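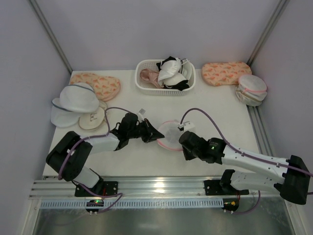 Sponsor money for the September walk

tsalem_runs
Has anyone seen the final total for the kidney walk? My page closed at 258 dollars and I still have 30 in cash from my neighbor.

Jirnow
Cash goes to Essam Salem. He's taking it until 22nd October – after that you have to mail a check.

wokcombe_walker
I thought cash had to be in already. That's what the email said.

Jirnow
The email was wrong. Ask Taha Shawky, he sent the correction.

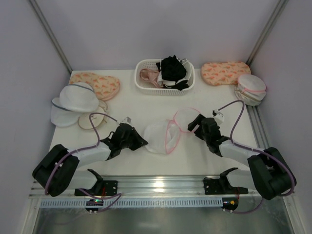
Wokcombe Kidney Walk Team – Sponsorship and Pledges

munshi15
I never got a correction. Also, 15 dollars to enter was too much. We lost families over that.

wokcombe_walker
Disagree. It paid for the permit and the water. Last year we had 118 walkers and ran short at the second stop.

munshi15
Then ask a store for the water. Stirkano gave us a pallet once.

tsalem_runs
Can we stick to the total? I need it for my employer's match form.

Jirnow
Not posted yet. Two pledge sheets are still out.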